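Four weeks into the discipline process and I still can't iron a collar

Several of you asked for an update after my last post, so this is me with a cup of tea and a very full inbox, trying to put it all down in the right order before I forget half of it.

For anyone new: my youngest is a second-year officer cadet at Prarden, and in February she was one of 16 cadets called in over a video. It was filmed in the accommodation block after lights out, it was somebody's birthday, and it showed a lot of singing and a mock parade with a traffic cone as the commanding officer. Somebody put it online. By breakfast it had 3,279 views, which in internet terms is nothing at all, but it only takes one of those views to be from a person with a desk and a rank.

I've watched it more times than is healthy. It's silly and it's loud. A couple of the impressions are quite good. There's nothing cruel in it, and I would say so if there were, because I've had sharper words with that girl over less. But they were wearing parts of their uniform, and there's a rule about wearing parts of your uniform, and a second rule about filming inside the block, so off it all went up the chain.

What I hadn't understood is how many steps there are. I had pictured one stern person and one telling-off. First there was a written statement from each of them, done separately. Then an interview. Then a long quiet fortnight when they carried on as normal, drill and lectures and the ten mile march with kit, all of them pretending not to check their email. Then a second interview for some of them and not others, and of course everybody decided that being called back was a terrible sign, and then the ones who hadn't been called back decided that was the terrible sign.

She rang me most evenings. I was under strict instructions not to give advice, so I mainly made noises. I did ask whether she was allowed to have someone with her in the interview and she said yes, and that she'd said no thank you. I had to go and stand in the garden for a bit after that one.

The outcome, then. None of them is being sent home. Two rules were broken and they've all been told so in writing. They have lost their weekend leave for a stretch, they have extra duties, and the whole lot of them have to sit through a course of evening sessions on conduct and social media, which she says is 38 slides long and has a clip in it from a film older than she is. The letter was fair. I wanted to be cross with it and I read it three times looking for something to be cross about. It said the cadets had been open about what happened and that nobody had tried to push it onto anybody else, and I'll admit I had a little cry at that bit.

I know some of you will think they got off lightly. One commenter last time wrote that in his day they'd have been scrubbing the parade square until summer, and perhaps so! Another said it was a waste of everybody's time from start to finish. I've gone back and forth myself. When I was on the phone to my sister I was all for throwing the letter in the bin, and an hour later I was telling the dog that standards are standards. I do think it matters that people who'll be in charge of other people learn early on that a joke can travel further than the room. I also think they're twenty, or thereabouts, and a traffic cone is a traffic cone.

The bit I found hardest was other parents. There's a message group, as there always is, and for the first week it was lovely, and then it wasn't. Someone wanted to know who had been holding the phone. Someone else wanted a solicitor. I muted it and took up a jigsaw (Doherty, the thousand-piece harbour, missing a bit of sky) and I recommend this to anyone whose child is in any sort of trouble.

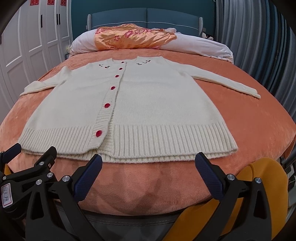 She's home for two nights at the end of the leave ban, and I have been getting ready for it like a visiting regiment. The room is done. I've put the salmon-orange plush blanket on the bed and laid out the big cream cardigan on top, the boxy one with the button front, sleeves out either side as if it's waiting for a hug. It's the least military garment I can think of. You couldn't march in it. She asked for it specifically, along with toast at a stupid hour and no questions before noon, and I think I can manage two out of the three.

She's changing trains at Trarniretti, and the connection there is tight, so I've told her I'll drive over and fetch her if she misses it. She'll say no. I'll probably go and sit in the car park anyway - there's a decent bakery opposite, Namum, and they do a cheese twist that makes up for a lot of waiting about.

As for the collar in the title, part of the extra duties is a daily kit inspection, and she's been trying to teach me over video how to press a shirt the proper way, on the grounds that explaining it helps her remember. You start with the underside of the collar and work from the points inwards, and then turn it over and do it all again. I've scorched one of my own blouses and flattened a cuff into a shape I can't describe. She laughed so much she had to put the phone down, and it was the first time I'd heard her laugh properly in weeks, so I've told her I'm going to need several more lessons.

Comments are open as usual, but please be kind, she does read them. And if anybody has a jigsaw they've finished with, I'm down to my last one and it's mostly hedge.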